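Gallery: Teaching by Hand at the Govodach Room

Cuser has been collecting hand demonstrations since April. The people who do the work call the program Maeng, after the first set of tasks, and the name has stuck to everything that came later. This page is for partner labs and new operators who want to see how a session is set up before they book one.

There is no arm on the table at this stage. An operator holds a pair of grippers and does the task with them, and the path of each gripper is worked out later from the printed markers on top. A task is done 80 times by one person before it moves to the next. Seung-woo Kong writes the task cards and decides which runs are kept. Cathal Nic Giolla looks after the grippers and the tables.

The first set covers small objects on a flat surface: pick up, turn, set down, hand over from right to left. Operators may stand or sit, as long as both marker cubes stay clear of the sleeves and hair.

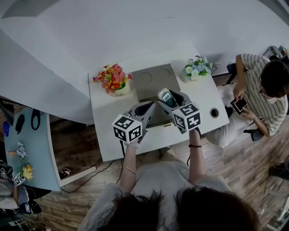

Page last changed: April, 16:40

Small-object work at the white table. The right gripper has hold of a small white item with a teal-green label, just off the surface, and the left one is open next to it. The gray pad with the two faint circles is set into the middle of the table.

On the left, at the blue desk, another operator has a gripper with the same kind of marker cubes.

Notes on the set

Start position. Both grippers begin open over the near part of the pad. The operator waits for the tone, does the task at a normal pace and returns to the start. Fast runs are harder to use than slow ones, and a run with a pause in the middle is thrown out.

Cables. Leave slack between the gripper and the table edge. A tight cable pulls on the wrist, and the pull shows up in the path as a small hook near the end of each reach.

Jewelry. Thin bracelets and wristbands are fine. Large watches come off.

Flowers and pots. Tables are dressed differently from one block of runs to the next, and operators should leave the items where they find them. If something gets knocked, say so on the card and carry on.

Breaks. Operators change over after 40 runs. Whoever is next can wait in the room but should stay off the table side.

So far the small-object set has 169 kept runs from the white table. A further 13 are on hold until Seung-woo has gone through the marker tracking — most of them are hand-overs in which one cube passes in front of the other.

The next set, Skindach, uses soft items and will be done on the same tables with wider finger pads. Task cards are in the tray by the door. Questions about grippers go to Cathal, and questions about cards go to Seung-woo.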